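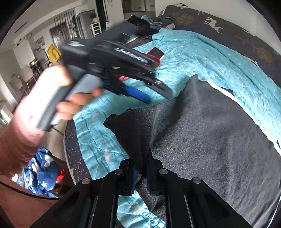
Pritora Bed-Top Inventory
README, second release
Maintained by Pao-chu Hsueh
Last edited April 6, 2019

What this is

A table of things found lying on beds, and of the bedding under them. Each row is one item on one bed, with a name, a category, a layer and a short free-text note. There are 3,817 rows in the raw file and 2,523 in the cleaned file. The difference is mostly duplicates, plus a stubborn group of rows where the item was entered as "stuff."

Read the limits section before you use any of it. I have seen the first release quoted as evidence of how people live, and it can't carry that. It is a list of things on beds in homes where someone agreed to write down what was on the bed. People who agree to that are probably a bit odd, and people who know the bed is going to be written down may well tidy it first.

Files

beds_raw.csv: every row as it was typed, including the spelling.
beds_clean.csv: the one to use if you only open one.
layers.csv: bedding only, top layer first.
names.txt: the list of accepted item names.
CHANGES.txt: what moved between releases, and whose idea it was.

All files are UTF-8 with a header row. Empty means not recorded. It does not mean none. Please don't fill the empties with zeros and then write to me about the surprising results.

Columns

bed_id: a number with no meaning. It isn't in order of anything.
item: a name from names.txt.
category: bedding, clothing, tool, electronics, paper, toy, food, other, unsure.
layer: the layer the item rests on, counted down from the top. Blank for bedding.
state: folded, flat, bunched, piled, unsure.
note: whatever the person typed, trimmed.

How the names were chosen

The first release used the item list from the Kurek household catalog, which I was told was complete. It had separate entries for coverlet, counterpane, bedspread, throw, quilt, duvet and comforter, and not one line of guidance on telling them apart. Two people naming the same bed agreed on the pillows and very little else.

This release uses plainer rules:

If it has stitched quilting lines, it is a quilt.
If it is one heavy sheet of wool or felt, it is a blanket, whatever size it is.
If it is a printed cover and you can't see any quilting, it is a bedspread.
If it is thin and meant to go under the others, it is a sheet.
If you are arguing, it is "cover, unsure."

I don't claim these rules are right. A textile person would object to most of them. They are rules that two tired people can apply to a crowded bed and mostly get the same answer.

Worked case

The deer bed is the one I send to new contributors, and it is a fair test of whether the rules survive a real room. A light blue quilt with small white stars goes down as "quilt." The dark grey felt goes down as "blanket," state "folded," with a note that only the edge is turned over. The navy cover with tan trees and white deer goes down as "bedspread." The dark one with white dots at the left is "sheet."

The order of the layers is where it gets shaky. Grey felt over the star quilt is safe, and so is dotted sheet under quilt. Where the deer bedspread belongs in the stack is something people state with great confidence and no agreement. Unless you can follow an edge from one cover to the next, leave the layer number blank. I would take a column full of blanks over a column full of guesses that all look equally firm.

The clothes up by the head of the bed are black, grey and denim tones, in a pile. They get one row: "clothes, mixed," state "piled." Do not enter jeans. Denim tones are not a pair of jeans, and you haven't unfolded anything.

The blue-handled pliers are "pliers," category "tool." They do not get a subtype. An early contributor wanted needle-nose, slip-joint and lineman's as separate names, then used them on pliers whose noses were out of view.

The small red and grey thing on the quilt is "unsure." It might be a phone and it might be a small case. Every contributor so far has wanted to pick one. Picking one is how the first release ended up with so many phones in it, and I no longer believe the phone count in that release at all.

The gray refrigerator by the door is not on the bed and gets no row. I mention it only for the people who like to be thorough.

Cleaning

Each row was read 2 times, with the second reading done without sight of the first. Where the readings differed, the item was changed to the more general name. This loses detail on purpose. "Blue fleece throw" against "blanket" becomes "blanket," and the longer version stays in the note.

Clothing piles were merged into single rows. If you want garment counts, this is the wrong table, and I doubt there's a right one.

Limits

No claim is made about whether a bed is made or unmade. We tried that column in February and dropped it. A folded blanket on top of a quilt was "made" to one reader and "halfway through being made" to the next, and neither of them could see what anybody was about to do.

Nothing records whose item it is or how long it had been there. Pliers on a quilt could be in the middle of a job or left over from last month. The table can't tell you, so please don't say that it does.

Cotton, polyester and the rest were removed from the names. People were guessing from shine. "Felt" stayed as a note, with the same doubts attached.

Colors are in the notes only, in everyday words. Navy and black are mixed up often enough that I would not sort on them.

Other versions

Vunell is a smaller table of the same kind for sofas, with its own names file. Plivwood covers floors and closets. The two share the bed_id style but not the numbers, so joining on that column will run without an error and give you nonsense. It has been done 4 times that I know of.

Corrections

Send the bed_id, the row as it stands, and the row as you think it should read. "This is obviously a comforter" will be filed under "cover, unsure" with the others. If you want a new name added to names.txt, include the rule that would let a stranger apply it.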